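Cuaderno del taller de tintes – 17/05/2022

Hoy por fin hemos retomado las pruebas con la rubia, que llevaban paradas desde que Iveta Kubíček se fue a Nalholm y nos dejó la lana ya mordentada (gracias otra vez, Iveta, estaba preciosa). He pesado 300 g de raíz molida de Natport y la he dejado en remojo mientras preparaba lo demás, con calma y con un café al lado.

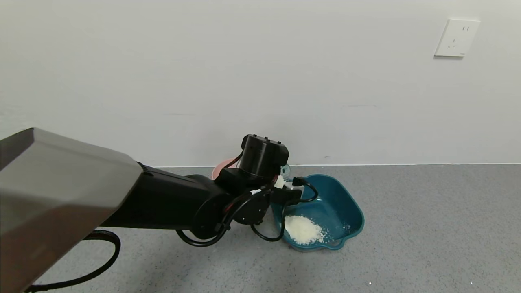 Baño 1. Rubia con alumbre

Subida muy lenta hasta 60 grados y ahí se queda. La otra vez me despisté, se pasó y salió un marrón tristísimo, así que hoy no me he movido del termómetro. Madejas dentro 20 minutos, fuego apagado y a enfriar en el propio baño. El rojo tira a teja, cálido, y a mí me encanta, aunque Revathi Alva lo quiere más frío y propone añadir una pizca de creta. Lo probamos con la lana de Pluller, que es más basta y perdona más – y además queda muchísima.

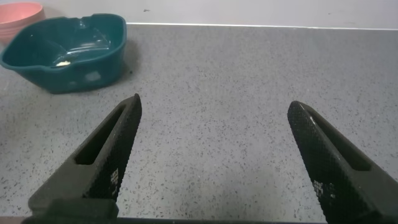

La encimera, durante la jornada.

Pendiente: apuntar el pH del agua del grifo, pedir otros 1000 g de alumbre y guardar el baño agotado para sacar rosas. Las muestras de luz, en julio.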